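**Sealing a marble floor: yearly or not at all?**

**ojk_karason** wrote:

We bought a place in Ellis in May and the small back room has a marble floor. The seller left a note saying it was sealed "regularly" and nothing else. I have 300 square feet to deal with and two quotes. One company wants $800 to clean and seal. The other wants $1000 and says it has to be redone every year. Is yearly normal? 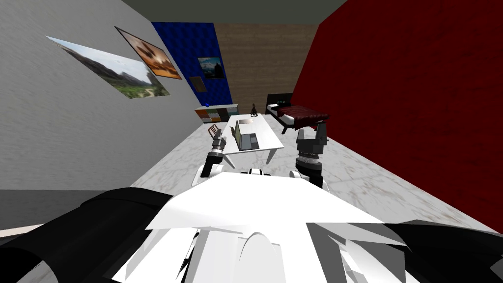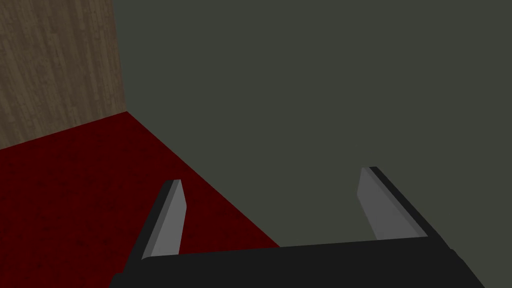
The finish is polished. We have a dog and a kid, and the back door opens straight onto the yard.

---

**jytte_s** wrote:

Yearly is a sales pitch. Put a spoonful of water on the stone and leave it for 15 minutes. If the spot goes dark, it needs sealer. If it doesn't, keep your money. Try it by the door and again in a corner, as the wear won't be even.

---

**Ehsan A.** wrote:

I don't agree that it's only a sales pitch. I did tile and stone for a long time and the floors I saw in the worst shape were the ones where people waited for a stain. With a dog and an outside door I would do it every year, at least on the traffic path.

That said, $1000 is high for a small room unless they are also honing out scratches. Ask for the honing and the sealing on separate lines.

---

**jytte_s** wrote:

> the floors I saw in the worst shape were the ones where people waited for a stain

That's why you do the water test. Nobody has to wait for a stain. Also, sealer does nothing for etching, and etching is what ruins polished marble — lemon juice, vinegar, the wrong cleaner. You can seal it every month and orange juice will still leave a dull spot.

---

**Ehsan A.** wrote:

Agreed on etching. Still disagree on the schedule.

---

**heidrun_g** wrote:

We have the same kind of floor in our entry. I did it myself with a penetrating sealer and a microfiber pad, and it took one afternoon. The part I got wrong was leaving the extra on too long. It dried to a haze and I had to go back over it with more sealer to lift it off. Wipe it before it dries, in small sections.

Use a pH-neutral cleaner the rest of the time. And get a long mat for inside the door. Grit does more damage than anything you will spill.

---

**ojk_karason** wrote:

Did the water test tonight. Dark by the door after five minutes, no change in the two corners I tried. So I guess you're both right.

I'm going to ask the $800 company what product they use and whether they will price the door side alone. If they won't, I'll try it heidrun's way. Does the old sealer have to come off first?

---

**heidrun_g** wrote:

I didn't strip mine. Clean it well and let it dry a full day. Test a corner first.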